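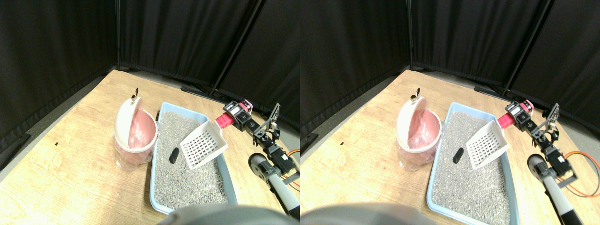 Slide 1. Wooden tabletop, black curtains behind, left and right views.

Speaker notes, Beverley Bolger
Talk: Getting a small choir ready for a recording

Start when the doors close. Say hello, thank Arben Radulović for the piano parts and for driving the music stands over.

Who I am: I run the Cetovora singers. We rehearse in the evening and most of us have day jobs. In November we recorded 7 songs in a church hall. I want to talk about the weeks before that, and leave the microphones to someone who knows them.

Slide 2. Picking the songs
We began with a long list and cut it hard. Anything the altos still had to count through went out. Keep the Bermúdez lullaby as the case here: easy notes, very long phrases. It took more rehearsal than the fast pieces did. Hum the first line if the room is friendly.

Slide 3. Marking breaths
Everyone pencils in the same breaths. Hand out the sample page now. Point to bar 12, where the tenors sneak one and the basses carry over. We changed that mark twice and people were still singing the old version a month later, so use an eraser, don't write on top.

Slide 4. Consonants
Play clip A, then clip B. Wait. Ask what they heard at the end of "night." In clip A the t lands in several places. Fix: one person leads the final consonant and the rest watch her. Putting it on the conductor's hand worked less well for us.

Slide 5. Page turns
Paper is loud. We used folders with the pages taped flat and learned the last line before each turn by heart. Skip this slide if we started late.

Slide 6. On the day
Sing for two hours, then stop. Pitch dropped badly after lunch, mostly in the slow songs, so put those first. Water, no coffee. Shoes off if the floor creaks.

Questions. Someone will ask about cost. The hall, the piano tuning and the sandwiches came to $973. Mixing was separate.

Handouts are on the chair by the door. Collect the pencils.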